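Stop throwing away the fumbles

I've been collecting folding demonstrations at Erkico since September, and I have a grumble. Of the 1391 recordings we made, 283 went in the bin before the learning system ever got a look at them! The rule is simple enough: if the operator hesitates, regrips or drops the cloth, out it goes. Only the smooth ones are kept.

I think that's daft, and I'd like to talk everyone at Drindthorpe (and the Clullesano lot, who copied our rules) out of it. 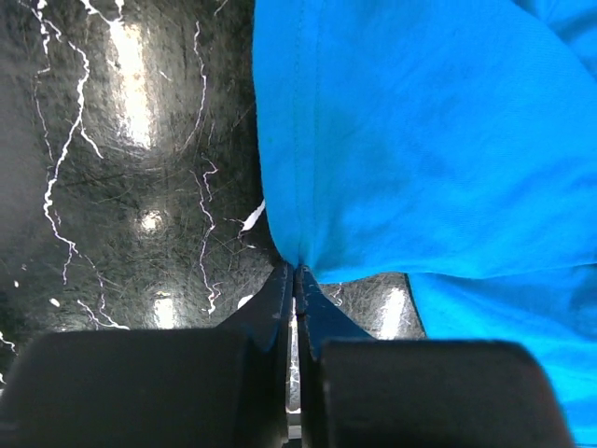 My worry is that a smooth demonstration mostly teaches a robot what to do when things are already going well. Cloth doesn't oblige very often. Take a grip like the one on this blue fabric, fingertips closed on a little crease right by the seam, with more folds lying off to the side. Have you got one layer or two? I've done this for months and I still guess wrong. When I do, I let go, shuffle the fingers over a bit and try again, and that shuffle is exactly what I'd want a beginner to watch me do.

Elin Gittins disagrees with me, and she's usually worth listening to. She says that if you feed in dithering you get a robot that dithers. Fair point, and I wouldn't keep everything – there's one of mine where I simply stopped to sneeze. But a proper recovery, where the fold goes wrong and then gets put right, is a different thing from faffing about, and we could label the two separately.

So my plea is a small one. Pull 100 of the binned recordings back out, mark where the trouble starts and where it ends, and train on them alongside the tidy ones. I'll do the marking myself if somebody brings biscuits.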